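Acta de la reunión de menaje — Clarngate, enero

Asistentes: Su-chen Mak, Heidrun Frei (acta).
Inicio: 9:30.

1. Inventario
Se revisa el listado de acero inoxidable. Mak propone clasificar por diámetro y acabado, con etiqueta en la base. Aprobado.

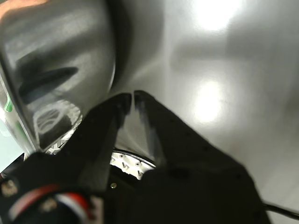 Las piezas pulidas se secarán con paño de microfibra. Presupuesto de Poon para paños y etiquetas: 233 euros. Aceptado.

2. Mesa de trabajo
Frei pide fijar un sitio para cada pieza — cazo a un lado, cuencos blancos al otro — y marcarlo en el plano. 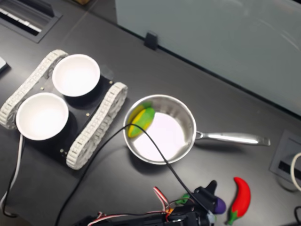

El plano lo dibuja Mak. Recogida al final del turno, unos 60 minutos como máximo.

3. Pendientes
Envío a Sasusville: sin fecha. Frei consulta a Jistum.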